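Equipment Planning for Automated Workcells
Unit 6 handout: What the quote leaves out
Instructor: Jovita Esquivel

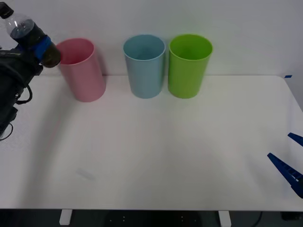 Last week we ended on the question of why small labs and shops so often buy the wrong arm, and I said I thought the trouble starts before anyone talks to a vendor. It starts with the demo. Somebody sees a task done once, at a show or in a video, and the task turns into the justification. After that the budget is built backward from a machine the buyer already wants.

So for this unit, forget specifications for a while. We will use bench pouring as the running case: two arms, a bottle, a few plastic cups. It is a cheap, familiar task, and every one of you could do it before you could read. That makes it a good test of whether you can say what you are paying for.

1. Write the task down before the machine

A task statement for planning purposes says what goes in, what comes out, how often, and what counts as a failure. "Pour drinks" is not a task statement. Compare:

"From a capped bottle standing anywhere on the bench, deliver a stated volume into each of the cups, with nothing on the table and no cup moved, 300 times between operator visits."

Most of the money is hidden in that sentence. "Capped" means something has to take the cap off, and if you leave the word out, a person is doing it and that person is a labor cost. "Anywhere" means perception. "No cup moved" matters a great deal when the cups are light plastic, which tips and slides at a touch. Ask what happens when one starts to lean. Does the system notice? Does the second arm steady it? Does a student with a towel come in from the hall?

I have read plenty of proposals that claim two arms are needed for a job like this. Maybe. Ask the author to point to the step the second arm does. If the answer is "flexibility," cross it out and ask again. A second arm also brings a second controller, a second set of spares and a second thing to calibrate. A weighted cup holder costs less than any of them.

2. The arm is the small number

Here is the sort of quote you will be shown. Our practice vendor, Carnent, lists a gripper and mounting package at $2,983. Students like that figure because it fits on a department card. Look at what it does not include:

the arm the gripper goes on
table, or changes to the table you have
cable routing and strain relief
cameras and their mounts
the computer
fingertips, which wear
cups, bottles, liquid, mopping
the hours of whoever sets it up again on Monday

I am not accusing anybody of hiding anything. The quote is for a gripper and it prices a gripper. The mistake is ours when we copy that figure into the box marked "equipment."

Cabling deserves its own line and hardly ever gets one. A loop of cable left hanging off the side of an arm will catch on something sooner or later, and when a connector pulls loose you lose the afternoon looking for the fault. Budget for it. Also budget for the boring person who will do it properly.

3. Reading success claims

The vendor sheet for the Jullix controller, which you have in your packet, says the system "handles liquids." Go through that phrase with a pencil.

Handles which liquids? Water is forgiving. Syrup is not, and anything fizzy is its own problem.
Handles them how? Moving a closed bottle across a table is handling a liquid.
Who reset the bench between tries, and were those minutes counted?
How many tries were thrown out, and who decided?

A still picture or a short clip of an arm holding a bottle over a cup tells you the arm can hold a bottle over a cup. It cannot tell you how many attempts came before or what happened a second later. Treat it the way you would treat a photo of a house from the street.

Lech Wilczyńska raised a fair objection in section: if buyers demanded numbers like these for everything, no one would ever buy anything. Partly true. My reply is that you can buy on thin evidence if you spend thin money. A small trial with a return clause is a reasonable bet. A full cell is a different animal.

4. Rent, borrow, wait

Three options missing from nearly every plan I grade.

Rent. Prindasus will lease a bench setup by the month in our case file. Work out the break-even point yourselves. Several of last year's teams found the project would end before they reached it, then recommended buying anyway. I would like to see the reasoning this time.

Borrow. Ask how many hours a week the existing equipment is in use. The answer is often embarrassing, and you should put it in the report regardless.

Wait. If the task statement from part 1 is still changing, the purchase is early. Hardware bought for a task that moves ends up on a shelf.

5. Case for discussion: the Ghumman proposal

Read the proposal by Elif Naz Başaran and Baltasar Vergara in your packet. They ask for 2 arms, one bench and a year of operator time. It is better written than most, and I would still send it back. Things to look at before section:

The operator is budgeted at a few hours a week, but the schedule calls for daily runs.
Spares appear once, under "miscellaneous."
Training data is described as "collected during operation." Collected by whom, doing what, paid from which line?
The space is listed as free. It is a room with power, light and a door that locks. Somebody is paying for it.

There is one thing they do well: they price failure. Every spilled run has a cleanup time and a cost attached, and the total is not small. Copy that habit.

6. Assignment

Take one bench task of your own choosing, no more elaborate than pouring. Hand in two pages: a task statement, a full cost table for one year, and a paragraph saying what result would make you cancel. The last part carries the most weight in grading. If you can't name a result that would stop the purchase, I will assume the decision was made before the analysis.

Lorena Bustos will hold a help session on Saturday at 10 a.m. in the usual room. Bring the cost table even if it is half empty. Late work loses a letter grade, and vendor brochures pasted in as an appendix will not be read.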